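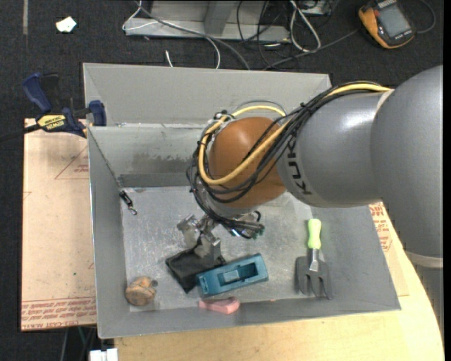

**Why do some episodes in this set stop before the object is lifted?**

A cable fault on the wrist dropped the gripper signal in the middle of a motion. The arm controller then did a protective stop, and the recorder closed the episode at that point. We kept those episodes and labeled them.

# Ruteo bin-picking set, fault subset

This folder holds the 56 episodes recorded on the Adamczyk cell in December that ended in a stop. The clean episodes are in `ruteo/main`. Use this subset if you work on fault detection or recovery. Don't mix it into grasp training without filtering on `stop_cause`.

## Setup

- KUKA arm with a two-finger metal gripper
- Metal bin with sloping sides, mixed household and garden objects
- One fixed view of the workspace
- Gripper power and signal run outside the arm, over the forearm and wrist

The objects are not sorted or placed by hand between attempts. Soft items, such as black fabric, share the bin with hard ones like the garden fork, and many grasps start with a finger resting on one object next to another.

## What went wrong

The gripper signal line was tied too short at the wrist. When joint 6 turned past a certain angle the line went tight and pulled on its connector. Contact was lost for a few milliseconds, long enough for the safety logic to see a missing gripper and stop the arm.

Aleksandra Sobczak first logged it as a software timeout, and we spent most of a week on the driver. Trevor Campbell found the real cause by turning the wrist by jog at low speed with the signal on a scope. The dropout came back every time at the same angle.

No one was hurt and the arm stopped as designed each time. In 6 episodes the gripper opened after the stop and let go of what it was holding. That is a hazard with heavy or sharp objects, so the gripper is now set to hold its last state on signal loss.

## Labels

| `stop_cause` | Episodes | Meaning |
|---|---|---|
| `signal_loss` | 37 | Gripper line dropped out |
| `force_limit` | 13 | Contact with bin wall or floor over the limit |
| `operator` | 6 | Stopped by hand |

`stop_time` is in seconds from the start of the episode. `joint_state` is sampled up to the stop and for 20 samples after it. Values after the stop come from the brakes settling and should not be read as commanded motion.

## Fix

1. Re-tied the bundle with more slack below the wrist.
2. Limited joint 6 in the planner.
3. Added a wrist sweep to the start-of-day check. If the signal drops during the sweep, the cell won't go to automatic.

## Known problems

- Lucero Bermúdez labeled the `force_limit` episodes from joint torque alone. Two of them may be signal loss with contact at the same moment.
- The recorder clock and the controller clock drift apart over a long session. Align on the stop event.
- Gripper width reads zero during a dropout. It does not mean closed.

## Contact

Labels and schema: Genowefa Dudek. Cell and safety settings: Weronika Grabowska. Please report a wrong label with the episode ID and the `stop_time` you think is right.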